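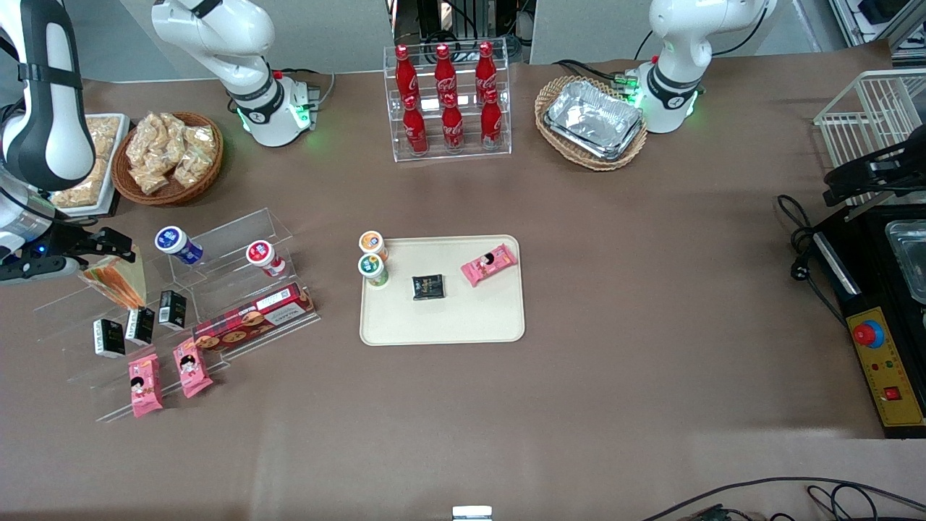 Home | Contents | Previous chapter | Next chapter

Chapter 6
When the Arm Stops: Faults in Small Work Cells

By the author of the Prendum course notes, revised in October

At twenty past three in the afternoon, a packing cell at the Sobczak training kitchen stopped with a sandwich still in the gripper. The arm had not hit anything. No alarm was heard. The operator waited a little, then put her hand in to take the sandwich out, and at this moment the arm moved again. It travelled only 80 millimetres, but it pressed her wrist against the side of a tray. She had a bruise and could work the next morning.

We begin the chapter with this case because it is a small one. Many students expect that a safety chapter will speak of big machines behind fences. The cells you will meet first are more like a kitchen bench, with food, packets and cables lying close together, and people are used to reaching over a bench.

The report on the event, written by the firm Mindik, found two causes. The first was a worn signal cable. When the arm was stretched far to one side, the cable lost contact for a short time, and the controller held the arm in its place. When contact came back, the controller continued the old movement without asking anyone. This is called an automatic restart, and it had been left switched on after a test.

The second cause was in the habits of the staff. In the month before, the cell had stopped 40 times. Each time somebody reached in and nothing happened, so a stopped arm became, in their minds, a safe arm. The emergency-stop button was in good order – it was simply not pressed.

6.1 Stopped, held and safe

In everyday speech these words are close. In this book we keep them apart. An arm is stopped when it does not move. It is held when its motors have power and keep it in position. It is safe to approach only when the power to the motors is cut and cannot return without an action by a person.

A held arm looks the same as a safe one. Lights on the base may help, but their colours differ from one maker to another, and you must learn them from the manual of your own machine. At Sobczak the time between the stop and the new movement was almost 10 seconds, which is long enough for anybody to lose patience.

Before you read section 6.2, write down how you would stop the cell in your own workshop, and where you would stand while doing it.

Related sections
5.4 Cable wear and bending
6.2 Restart after a lost signal
6.5 Writing a fault report
Appendix C: Daily check sheet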